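Comisión del 3 % + IVA en exclusiva, ¿firmo o no?

Foro > Vivienda > Compraventa entre particulares y agencias

pilar_trastero
Buenas. Vendo un piso heredado, 88 metros, tercero con ascensor, a medias con mi hermano. Nos han visitado dos agencias. La primera, Preseo, pide exclusiva de seis meses y el 3 % más IVA a cargo nuestro. La otra, Mullow, va sin exclusiva, pero cobra también al comprador. Los dos comerciales nos han dado el mismo precio de salida, así que por ahí no me sirve para decidir. Mi hermano quiere firmar ya con la primera. Yo no lo veo claro. ¿Experiencias?

Gandul_77
No firmes seis meses. Tres como mucho, y que ponga por escrito que no se renueva sola. A mí me colaron la renovación tácita y tuve que mandar un burofax para salir.

m.requena
Yo trabajo en una agencia (en ninguna de esas dos) y discrepo. En tres meses no da tiempo a nada si el piso tiene papeles de herencia pendientes. ¿Está inscrito ya a vuestro nombre? Si no lo está, la mitad del plazo se os va en el registro.

pilar_trastero
La escritura de aceptación está firmada desde septiembre. En el registro está presentada, falta que la devuelvan.

m.requena
Entonces podéis anunciarlo, pero avisad de la situación en la nota de encargo. Y pedid una nota simple en cuanto esté. Si sale alguna carga antigua, una hipoteca pagada y sin cancelar por ejemplo, mejor saberlo antes de tener comprador.

Gandul_77
Y eso lo cobra la agencia como «gestión documental», cuidado. A mí me pasaron 342 euros por pedir cuatro papeles.

m.requena
En mi oficina eso va incluido. Habrá de todo.

tassanee_l
Hola, yo vendí con Mullow el año pasado. Lo de cobrar a las dos partes es verdad y a mí me tiró una venta. La pareja tenía el dinero justo para la entrada y los gastos, y cuando les dijeron que había otros 3000 euros de honorarios se retiraron. Después vino otro comprador, pero ofreció menos. Por lo demás, el trato bien y las fotos decentes.
Tassanee Limsakul

Gandul_77
Ahí lo tienes. Lo que le cobran al comprador sale de tu bolsillo, porque lo descuenta de la oferta.

ruben_delbajo
No siempre. Yo compré pagando honorarios y no me bajaron ni un euro del precio. Depende de cuánta gente haya detrás del piso. En zonas con demanda el comprador traga.

Gandul_77
Traga hasta que no traga. Vendí el mío solo, con el anuncio puesto por mí, y me ahorré la comisión entera. Enseñar un piso no tiene ciencia.

ruben_delbajo
Enseñarlo no. Las arras, la plusvalía, el certificado energético y quitarte de encima a los curiosos ya es otra cosa. Y aquí hay dos propietarios que por lo que leo no están de acuerdo, así que alguien en medio les puede venir bien.

pilar_trastero
Lo de venderlo nosotros está descartado, vivo a dos horas y mi hermano trabaja a turnos. Me interesa más lo que se puede negociar de la exclusiva. El comercial me dijo que el contrato era «el estándar» y que no se tocaba.

m.requena
Se toca. Yo pediría lo siguiente:
— Cuatro meses, sin prórroga automática.
— Honorarios que se pagan en la notaría, el día de la escritura. En las arras, nada.
— Si el comprador lo encontráis vosotros (un vecino, un primo), comisión reducida o ninguna.
— Que el anuncio salga en los portales en una semana y que os manden el enlace.
— Un informe de visitas cada quince días.
Si no aceptan ninguna, mala señal. Lo normal es que acepten tres o cuatro.

Gandul_77
En lo de pagar en notaría te doy la razón. En lo demás sigo pensando que cuatro meses son muchos.

tassanee_l
Mirad también la penalización por vender fuera de la exclusiva. En el contrato de una amiga era la comisión completa, y seguía contando después de terminar el plazo si el comprador había visitado el piso con ellos.

m.requena
Eso último es habitual y me parece razonable, siempre que tenga fecha límite y que os den la lista de visitas firmada. Sin lista, no lo aceptéis.

pilar_trastero
Gracias a todos. He llamado a Preseo esta mañana. Aceptan cuatro meses y pagar en notaría. Lo del primo no lo quieren, dicen que o exclusiva entera o nada. Me mandan el borrador el viernes 9 de octubre y se lo paso a mi hermano antes de contestar. Si alguien sabe si la penalización se puede rebajar, que lo diga, porque es lo único que me queda por discutir con ellos.

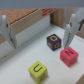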